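Wer schneidet noch Buchstaben aus?

In kleinen Städten wird das Schild über dem Laden wieder zur Handarbeit

Wer in Travoten vom Bahnhof zum Marktplatz geht, braucht keine zehn Minuten und kommt an einem Dutzend Ladenschildern vorbei. Die meisten sind Leuchtkästen aus den Neunzigerjahren, bedruckte Folie hinter Acryl, an den Ecken vergilbt. Dazwischen hängen seit zwei Jahren andere: einzelne Buchstaben, ausgeschnitten und mit ein paar Zentimetern Abstand auf die Fassade gesetzt. Die Bäckerei hat so ein Schild, der Optiker auch, und seit Juli die Änderungsschneiderei in der Gerbergasse.

Gefertigt wurden sie bei Turkard, einer Werkstatt mit vier Beschäftigten am Rand des Gewerbegebiets. Früher machte der Betrieb vor allem Fahrzeugbeschriftungen und Bauschilder. Das Geschäft mit der Folie ging zurück, als die Druckereien im Netz billiger wurden. Plastische Buchstaben dagegen lassen sich schlecht zum Niedrigpreis verschicken. Sie müssen ausgemessen, angepasst und an eine Wand gebracht werden, die selten gerade ist.

Das Material richtet sich nach dem Ort. Draußen nimmt man Aluminium oder verleimtes Holz, in Innenräumen und auf Messen oft Hartschaum. Der ist leicht und lässt sich mit dem Heißdraht oder der Fräse schneiden, verträgt aber keine Stöße. Ein einfacher Schriftzug für ein Schaufenster kostet bei Turkard 346 Euro, für eine Fassade werden schnell mehr als 2000 Euro fällig, das Gerüst nicht eingerechnet.

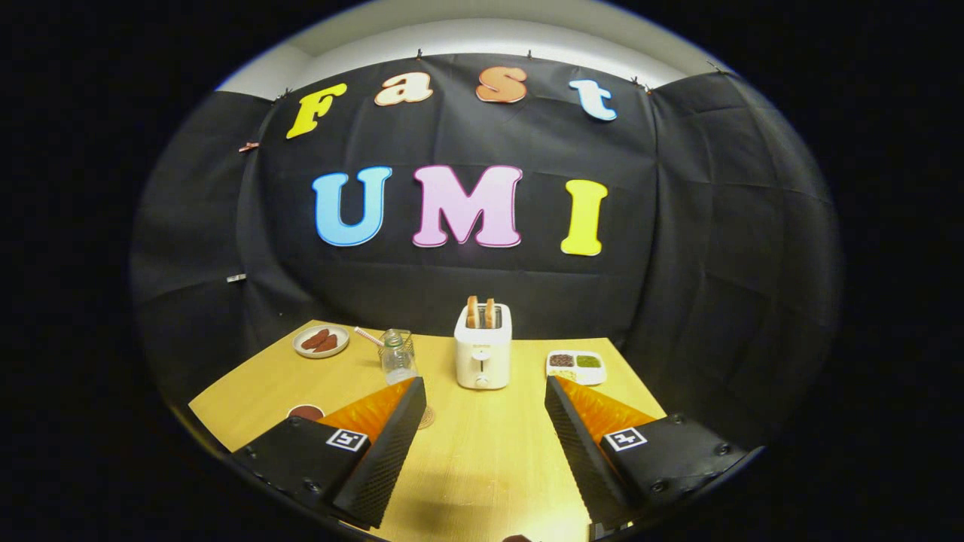 Teuer wird es vor allem durch die Montage. Jeder Buchstabe braucht seinen Platz, und der richtige Abstand ist Augenmaß. Zwischen einem A und einem V muss weniger Luft bleiben als zwischen zwei H, sonst fällt das Wort auseinander. Am Bildschirm erledigt das die Schriftdatei. An der Wand arbeitet man mit einer Schablone aus Papier, tritt auf die andere Straßenseite und schiebt nach.

Dazu kommt die Genehmigung. In Travoten gilt für die Altstadt eine Gestaltungssatzung, die Leuchtkästen nicht mehr zulässt, wenn ein Geschäft neu eröffnet. Bestehende Anlagen dürfen bleiben. Erlaubt sind flache Schriftzüge unterhalb der Fenster im ersten Stock, angestrahlt nur mit warmem Licht. Manche Händler ärgern sich darüber, vor allem die Filialen, die ihr Logo in einer bestimmten Farbe brauchen. Das Modegeschäft Fernik hat elf Monate auf sein Schild gewartet und in der Zwischenzeit mit einem Aufsteller auf dem Gehweg geworben. Der war auch genehmigungspflichtig.

Im Nachbarort Štefanec ist man einen anderen Weg gegangen. Dort gibt die Gemeinde einen Zuschuss, wenn ein altes Schild wiederhergestellt wird. Für die frühere Eisenwarenhandlung am Brunnen waren es 753 Euro. Unter drei Lagen Farbe kam ein gemalter Schriftzug zum Vorschein, mit einem Umlaut, dessen Punkte als kleine Rauten gesetzt sind. In dem Haus ist heute ein Fahrradladen. Die Eisenwaren stehen trotzdem wieder über der Tür, der Name des neuen Geschäfts klebt klein auf der Scheibe.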